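Projects > Student work > Household services > Moving quotes

Do "fixed price" removal quotes stay fixed? A look at three moving companies

Project report, 13 November 2019

Background

My project started with a flyer. It came under the door of our share house in Nerville and promised a "guaranteed all-in price" for any local move, with "no surprises on the day". I have moved four times since I left school and have been surprised on the day at least twice, so I wanted to know what the guarantee was worth.

The question I set was a narrow one. When a removal company says its price is fixed, what has to stay the same for that to be true, and who decides if it has changed? I did not try to find out which company is best. I don't think a student with a phone and a spreadsheet can answer that, and I distrust the comparison websites that say they can.

Method

I asked three companies for a quote on the same job: a two-bedroom flat, second floor, no lift, moving across Nerville on a weekday. The companies were Rostwood Removals, Nechyporuk Transport and Amar Packers. I gave each one the same written list of furniture and the same count of boxes. The list had a fridge, a washing machine, two beds, a desk, a desktop computer, a couch and the usual kitchen things.

I then asked for the full terms and conditions before agreeing to anything. This turned out to be the slowest part. One company sent them the same day. One sent a link that didn't work, then a link that did. The third told me over the phone that I would get them "with the booking", meaning after the deposit. I had to ask three times. 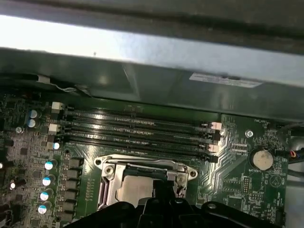

Motherboard and memory slots inside a desktop computer.

What the quotes said

Rostwood quoted $618 as a fixed price. Amar also called its price fixed, but the email had a second line under it saying the figure was "subject to on-site assessment". Nechyporuk did not claim to be fixed at all. They quoted by the hour, with a two-hour minimum, and would only say how long a flat like mine "normally" takes.

On paper the first one looks like the winner. I went through the terms with a highlighter and I'm less sure.

The Rostwood terms allow the price to go up if access is "materially different" from what the customer described. That sounds reasonable until you look for a definition of "materially". There isn't one. A parking spot that was free when you filled in the form and is taken when the truck arrives could count, or it might not. The person who decides is the crew leader, and the customer is standing on the footpath with a flat half empty. I don't call that a fixed price. I call it an hourly rate with better manners.

Amar's terms were shorter and, to my surprise, clearer. If the list of items grows, there is a charge of $11 per extra box and a set amount for larger pieces. Stairs are priced by flight. You could work out the worst case with a calculator before moving day. My complaint is that the word "fixed" was in bold and the part about assessment was not.

Nechyporuk's terms had the fewest exceptions, which makes sense when the meter is running anyway. The risk there is plain: if the crew is slow, you pay for it. Travel back to the depot is charged as well, and I only found that on page two.

Cover for damage

This section was not in my original plan. I added it after reading the terms, as all three handled it in much the same way and I thought it was worse than the pricing.

Each company used the words "fully insured" somewhere in its advertising. In the terms, what they had was cover for their own liability, with limits. If a box was packed by the owner, none of them accepted responsibility for what was inside it. Amar would accept it for boxes its own staff packed, at extra cost. Rostwood capped any claim at $100 per item unless the customer paid for a higher level beforehand.

Electrical goods were treated separately. All three excluded what they called internal or mechanical faults unless there was visible damage to the outside. So if a computer leaves one flat working and won't start in the next one, with no dent or scratch on the case, the customer has no claim. I asked each company how anyone could prove a part had been shaken out of place in the truck. Two said to take photos. Photos of the outside would not help much there, and I doubt many people open up the case the night before a move. 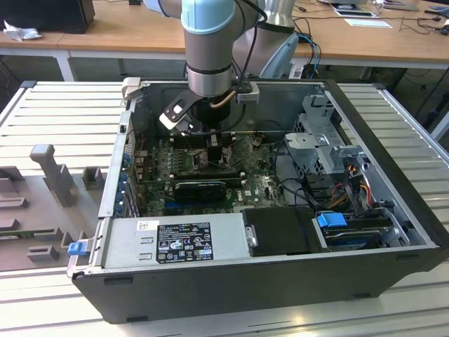
Black desktop tower on its side with the side panel removed.

The time limit for claims also varied. One company gave seven days and the other two gave 48 hours from delivery. My last move took me most of a month to unpack, so I would have failed on either.

Problems with this project

I only looked at three companies and one type of move. I didn't go through with any of the bookings, so I can't say how the crews behave in practice. It may be that Rostwood never uses its access clause. The staff member I spoke to said it was "very rare", but she would say that, and she had no numbers to offer when I asked.

I also relied on the terms as they were sent to me in November. Two of the three documents had no date or version number on them, so I have no way of knowing if the customer before me got the same ones.

My supervisor pointed out that I went in expecting to be annoyed. Fair enough. I did try to write down the good points, and Nechyporuk in particular answered every question I put to them, including the ones they can't have enjoyed.

Findings

The word "fixed" meant something different at each company that used it. In both cases the price depended on a judgement made on the day, though Amar at least published its extras.

The hourly quote was the most open about what it was. It could still end up the dearest – I can't rule that out from the paperwork.

"Fully insured" should be read as "insured for some things, up to a limit, if you notice in time". I would ask for the limit in writing, and I would ask before paying a deposit.

I kept the flyer. The guarantee has an asterisk next to it, and I have looked on both sides of the paper for the footnote.

2 comments | 11 shares

Contact us | Copyright 2019 | Back to top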